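Aneo Handheld Gripper Kit
Set-up Guide, Section 2: First Grip with Soft Materials
Revised 4 Jun 2026

Welcome back! If you have worked your way through Section 1, your Aneo gripper is charged, the backpack is adjusted to your shoulders, and you are probably itching to pick something up. We suggest you start with cloth. It's a forgiving thing to practice on (it won't shatter, and it won't roll under a shelf), but it will also teach you a good deal about how gently the fingers need to close, which is a lesson you'll be glad of when you get to Section 3 and the hard objects.

Please set aside 20 minutes for this section the first time through. You can do it alone, though many people find it more pleasant with a partner who can read the steps aloud while your hands are full.

What you will need

The gripper and backpack, connected as in Section 1
A clean, dry cloth, no bigger than a dish towel
A table with a clear space in front of it
The finger wipe from the accessory pouch

Before you pick anything up

1. Put on the backpack and fasten both straps. Walk a few steps with it. If it sways, shorten the straps a little and try again.

2. Hold the gripper with its fingers pointing away from you and press the power button until the light turns steady green. A blinking green light means the gripper is still looking for the backpack, so give it a moment.

3. Open and close the fingers all the way, slowly, 9 times. It feels like a lot when you're eager to get going, we know, but this is how the gripper learns its full travel.

4. Look over the marker plate. The black-and-white square should be clean and flat, with no fingerprints across the pattern. Wipe it with the dry side of the finger wipe if it needs it.

CAUTION: Keep sleeves, lanyards and long hair away from the joints and the motor housing whenever the power is on. Bracelets and watches are best left in a pocket.

Gripping the cloth

5. Lay the cloth on the table and pinch up the middle with your free hand so that it makes a soft peak. A flat cloth gives the fingers very little to take hold of.

6. Bring the gripper in over the peak and squeeze the trigger slowly. Stop as soon as the cloth is held. There's no need to squeeze further, and with thin fabric you may hear the motor complain if you do.

7. Lift straight up, hold the cloth still, and take a look at how it's sitting. A bunched, twisted hold with the top folded over is perfectly fine for practice. 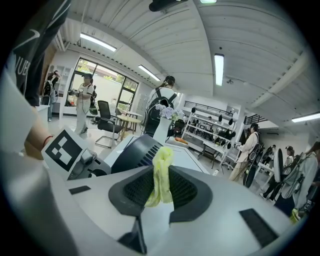 Svenja Strobel wrote to us that she spent her whole first afternoon trying to get a tidy hold on the fabric before she read step 7 properly, and she asked us to make it plainer. So, plainer it is: creases do not matter in this section, and neither does a crooked grip. All you are after is a cloth that stays put when you move.

8. Walk slowly across the room with the cloth held out in front of you. Keep your elbow loose and close to your side. If your wrist tires, stop and rest it.

9. Lower the cloth to the table until it touches, then open the fingers. Let it settle before you pull the gripper back.

10. Repeat steps 5 to 9 until the movement feels easy.

NOTE: When several people are practicing in the same room, agree on walking paths before you start. The backpack makes you deeper from front to back than you're used to, and it is surprisingly easy to bump a neighbor or a flower vase when you turn around.

CAUTION: Never push cloth down into the vent or any slot in the gripper body. If fabric gets caught, switch off the power first and ease it out by hand. Do not use scissors, tweezers or a screwdriver. If it won't come free, leave it where it is and call the Meston help line.

If something isn't right

The cloth slips out: wipe the fingers and pinch up a taller peak.

The fingers stop halfway: switch off, wait for the light to go out, and begin again from step 2.

The display shows code 2518: the backpack cable has worked loose. Push the plug in until it clicks.

When you have finished, switch off the gripper before you take off the backpack, and hang the cable over its hook so that it doesn't kink. Section 3 starts with the small wooden blocks from the accessory pouch.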